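Trundurbridge Community House @ThursbyRooms
A thread for everyone who uses the shared kitchen at Trundurbridge. The guidance on the dishwasher has been revised and takes effect from 04/08/2023. Please read to the end before your next booking.

The previous guidance was written in March, when the kitchen served the lunch club only. It now serves three regular groups as well as private hirers, and the old wording no longer covers everything that goes through the machine.

The revision was prepared by Noemí Carrillo, Kitchen Coordinator, with comments from the Barrera lunch club and the Drelonmont supper group. We thank both for their replies, several of which were lengthy.

First, scraping. All plates, bowls and serving dishes must be scraped into the food caddy before they are loaded. Rinsing under the tap is not required and we ask hirers not to do it.

Rice, lentils and fruit stones account for most of the blockages reported to us. Please check the folds of napkins and the bottoms of jugs for these.

Secondly, what may not go in. The following are to be washed by hand at the left-hand sink: wooden boards and spoons, the large kitchen knives, anything with a glued handle, the cast iron pans, and the tea urn lid.

The tea urn lid has been through the machine on more than one occasion. It has warped slightly and now has to be turned until it sits. Please do not force it.

Thirdly, plates. Dinner plates go in the lower rack, facing the centre. Side plates may share the same row. Deep bowls should be tilted so that water does not collect in them.

The large oval platters belonging to the Barrera lunch club fit only along the outer side of the lower rack. If they are placed in the middle they stop the spray arm. Before starting a cycle, turn the arm by hand once and make sure that it moves freely.

Fourthly, cups and glasses. These go in the upper rack, upside down, with a little space between them. Stemmed glasses are the hirer's own responsibility and we would prefer that they were washed by hand.

Fifthly, cutlery. Forks and spoons go in the basket with the handles down. Table knives go in with the handles up. Please mix the spoons so that they do not nest together.

We received a number of comments on the direction of table knives. Fulgencio Trujillo wrote on behalf of the supper group to ask that all cutlery should face the same way for speed. The request was considered and declined. The person unloading is often not the person who loaded.

Sixthly, long utensils. This section is new. Ladles, fish slices, spatulas and other flat or long-handled tools have been put in wherever there was room, often upright in the cutlery basket, where they catch on the upper rack or stop it from sliding home.

Long utensils should be laid flat. If there is space along the side of the upper rack, use that. If there is none, hold the item back for the next load or wash it by hand.

When taking a long utensil out, draw the rack forward first and lift the item clear of it. Pulling it out sideways has bent two of the prongs at the front.

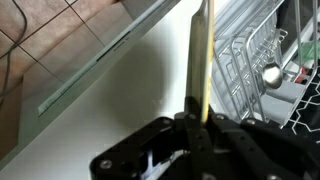
The door should be lowered all the way before either rack is moved. Please do not rest trays, pans or crates on the open door, and do not lean on it when reaching for the shelf behind. The hinge was replaced once last year and the repair was not cheap.

Please also keep the floor beside the machine clear while the door is down. Bags and shopping should be left in the corridor or on the hooks.

Seventhly, tablets and salt. One tablet per cycle, placed in the compartment in the door and not loose in the bottom of the machine. The salt is topped up by staff. If the salt light comes on, write it in the kitchen book and carry on as normal.

Tablets are kept in the cupboard marked 8. A box marked with a group's name belongs to that group. The unmarked box is for general use.

Cycles. Use the normal programme for everyday loads and the intensive one for roasting tins. The quick programme is not suitable after a full meal and has been the cause of most complaints about greasy plates.

The last cycle of the evening must be started by 9 pm. The building is locked an hour later and the machine should not be left running overnight.

Unloading. Lower rack first, so that any water lying in the upturned cups does not drip onto dry plates. Crockery goes back to the shelves labelled for it. If you are unsure where something lives, leave it on the side counter — it will be put away in the morning.

The filter is to be lifted out and rinsed at the end of each hire. Instructions are fixed inside the cupboard door to the right of the sink. It turns anticlockwise to release and must click when it is put back.

Groups have asked whether a second machine might be bought. The matter has been raised with our landlords at Jutstead and we expect a reply in the autumn. We are not able to say more than that at present.

Breakages should be entered in the kitchen book with the date and the name of the group. There is no charge for the ordinary loss of a cup or plate. Repeated losses will be discussed with the group leader.

A question has come in since this thread began — yes, baby bottles and lidded beakers may go in the upper rack, provided the lids are taken off and placed separately.

A further question, from Berenice Villaseñor: may hirers bring their own tablets? They may. Please do not bring washing-up liquid for use in the machine under any circumstances.

Printed copies of the revised guidance are available at the front desk. A large-print version can be requested from Fanni Vida in the office. Comments may be sent to the same place and will be read before the next revision.

Recent from this account
Hall heating: revised timetable for evening bookings
Lost property to be cleared from the lower corridor
Lachlan Mudgway appointed Bookings Officer
Fridge shelves: labelling of food by regular groups
Drelonmont supper group moves to the larger room
Jutstead car park: temporary access from the rear lane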